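The slow hands at Brilcombe

When Jalluvance bought the old cosmetics packing site at Brilcombe, the letter to staff promised that robots would take "the dull bits". Two years on, the dull bits are still being done by people. What has changed is how they do them, and who is watching the numbers.

The plan was simple on paper. A system called Plallisar would learn to handle the awkward items that ordinary packing machines drop or crush: tubes, pouches, anything with a soft body and an odd cap. To learn, it needed to be shown. So the company moved seven packers off the line and into a side room, gave them a pair of hand-held grippers each, and asked them to pick things up and put them down again, all shift.

Hongjun Jin was one of the seven. He had packed at the site for most of his working life and could fill a carton while talking about football. With the grippers he found he had to think about every move.

"You lose your fingertips," he says. "You've got two pads on each hand and that's your lot. The first week I felt like I'd never held a tube before."

The room gets through a lot of tubes. In June the team logged 1,203 accepted recordings, and another 688 were thrown out, mostly for fumbles or for going too fast. That last reason still annoys people. Packers who had spent years being told to speed up were now sent notes asking them to slow down.

The pay is the same as on the line, with no bonus. Managers say this is fair, as there is no output to reward. I'm not convinced. The recordings are the output, and if Plallisar ever works as advertised they will be worth a good deal more than a pallet of hand cream.

Zawadzka, the consultancy that drew up the training scheme, describes the job as "a step up into skilled technical work". Jin laughs at that. He has been given no certificate and no new job title, and when I ask what he will do once the recording is finished, he says he has asked the same thing. 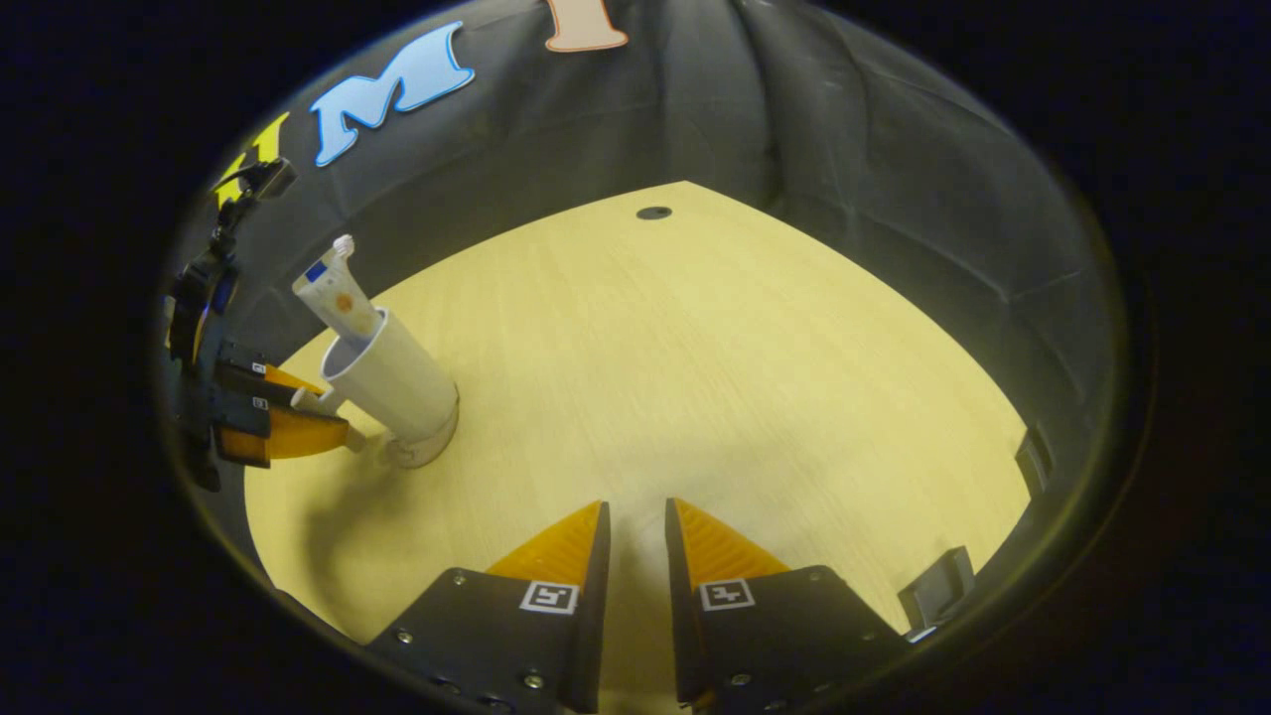 Both grippers in view: the left one's orange-tipped fingers hold a white tube in its cup.

There are things to like. The side room is quieter than the line, and the lifting has gone. Two of the team told me their backs were better for it – though one added that her wrists were worse.

But the larger promise remains a promise. Of the 118 people who pack at Brilcombe, not one has had a task taken over by a robot. The company says trials on the line will begin "when the system is ready" and would not give me a date. Jin has stopped waiting for one. He has put his name down to go back to cartons.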